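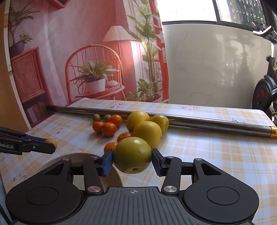

I have never trusted a tablecloth that comes folded in a clear sleeve, and the Evberg Garden Check did not do much to change my mind. It costs $19, which is more than I have ever paid for something I intend to spill on. The catalog calls the pattern "a fresh country plaid with scattered blossoms." Fine. It's a pale check with yellow and white in it and little flowers printed over the lines, and with a heap of oranges and mandarins sitting on it, the cloth fades back and lets the fruit have all the color. I count that as a point in its favor. My last one was covered in printed lemons, and a bowl of real lemons looked ridiculous on it.

Posted Apr 7, 2008

I ordered mine in March from Rulstead, who carry the Evberg line along with a cheaper one called Arneo. The item number is 938 if you want to look for it, and you will need the number, because the search on their site brings up every napkin ring they own before it gets to tablecloths. Shipping was quick. The cloth was creased into a tight little square, and the card inside told me the creases would "relax naturally."

They did not relax naturally. After more than two weeks on the table I could still find the main fold running down the middle with my fingertips, and the cross folds made a small ridge right where I like to put my coffee. Teresa Stępień, who lives across the hall and owns the same cloth, put hers in the dryer on low with a damp towel for a few minutes. I tried that with a corner hanging out the door, lost my nerve, and took it out. I ended up laying it face down on the bed overnight with a couple of heavy books on the worst fold. It's better now. You could do the same with a cloth at half the price.

The smell is the usual one. If you've ever opened a new shower curtain you know it. I hung mine on the porch for an afternoon and it was mostly gone by dinner, though it came back faintly the first time I set a hot casserole down on a trivet. The card says to keep hot dishes off it entirely. That seems like a lot to ask of something sold for dinner tables.

Now the cleaning, since "wipes clean in seconds" is printed on the sleeve in the largest letters they had. Orange juice, yes. Coffee, yes, if you get to it the same morning. Tomato sauce left a shadow that took dish soap and some patience. Ballpoint pen is there for good, next to one of the flowers, where I can pretend it's a stem. Crumbs are the real trouble. They cling to the surface, and a dry cloth only moves them to the other side of the table.

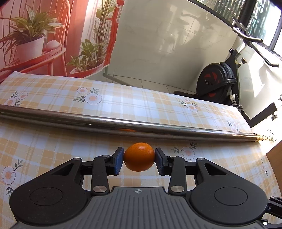 Then there is sliding. The sleeve promises a "grip backing," and I can't say what they mean by it. On my kitchen table, which has a varnished top, the whole cloth creeps toward whoever sits at the short end. Pushing a full plate across it drags the pattern along. I bought a set of those spring clips for the edges and the problem went away, but the clips were extra and they pinch the hem into an ugly pleat.

About the hem: there isn't one, really. The edge is just cut. Mine was straight on three sides and wandered on the fourth, so the plaid runs off at a slight slant there, and with a checked pattern you see it every time you walk by. I turned that side to the wall. Rulstead offered me an exchange if I paid the postage back, which I declined.

I did compare it with the Arneo, which Zbigniew Nowicki uses on his workbench. His is thinner and the print is blurry up close, but it lies flat and he paid a good deal less. I set a sheet of newspaper under each one and could read the headline through neither, so at least they're both opaque. The Evberg has a softer hand and a nicer back. Whether that's worth the difference depends on how often you touch the underside of your tablecloth.

The flowers have held up so far. I scrubbed one with the rough side of the sponge on purpose and it lost nothing I could see. The guarantee is for 6 months and excludes "staining, fading, and normal wear," and I'd like to know what that leaves.

I'm keeping it. It looks cheerful in the mornings and I don't flinch when somebody peels an orange over it. I wouldn't buy a second one at this price, and I certainly wouldn't pay extra for the matching place mats, which Rulstead has now emailed me about twice.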